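Inicio | Almacén | Oficio | Entrevistas | Contacto

Imprimir | Enviar por correo electrónico
Tiempo de lectura: 2 minutos

Bandejas, latas y suelo blando: cómo prepara Flornum sus muestras

Yolotzin Rosales coordina la preparación de muestras en Flornum, distribuidora de bebidas con almacén en el polígono de Landeo. Su sección saca latas sueltas de los palés, las coloca en bandejas y las pasa a la mesa de cata. El volumen es de 1000 latas al mes, con un pico en marzo.

La conversación empieza por la bandeja. «La medida la fija la estantería, que tiene 28 centímetros de fondo», explica. «Queríamos paredes bajas. Con paredes altas hay que levantar la lata entera por encima del borde y se pierde tiempo en cada una». El fondo es plano, sin alvéolos. Probaron un modelo con huecos moldeados y lo retiraron: solo admitía un diámetro, y Flornum trabaja con dos.

Sobre la colocación, Rosales distingue entre transporte y presentación. En transporte, las latas van juntas y contra la pared. En presentación se separan, de pie, con la anilla hacia arriba y a la vista. «Una lata tumbada rueda, y una lata que ha rodado se aparta. La abolladura en el cuerpo se tolera; en el cierre, no».

El límite es de cinco latas por bandeja, aunque lo habitual es llevar menos. Las referencias se diferencian por color y no se repite ninguno en la misma bandeja. El criterio, dice, viene de un error con dos verdes casi iguales que llegaron cambiados a la mesa.

El otro cambio afecta al suelo. La zona de preparación se cubrió con losetas de espuma encajables. Rosales las defiende por la amortiguación y por el agarre de la superficie texturizada: «Sobre pavimento liso, la bandeja se desplaza al apoyar la lata. En la espuma se queda donde la dejas». Reconoce dos inconvenientes. Las juntas acumulan polvo y los dientes del perímetro, si no se remata con perfil recto, se levantan con el paso de los carros.

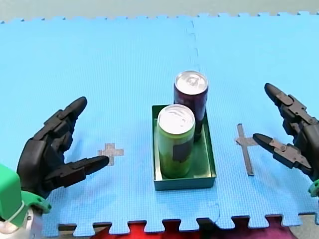

Eliseo Ledesma objeta que la espuma cede bajo carga continua y que, pasados unos meses, una bandeja apoyada sobre una junta deja de estar nivelada. Él mantendría el pavimento duro y pondría una lámina de goma debajo de cada bandeja.

Rosales admite el argumento para el almacenaje, donde el peso no se mueve, pero no para la preparación. «Aquí una bandeja está apoyada minutos. Si una loseta se hunde, se cambia esa y el resto sigue». Las de recambio se guardan en plano, nunca de canto, para que el encaje no se deforme.

Queda pendiente el remate del perímetro. Han pedido presupuesto a Bautista para un perfil recto en los lados por donde entran los carros.

Imprimir | Enviar por correo electrónico

Anterior | Siguiente | Volver a Entrevistas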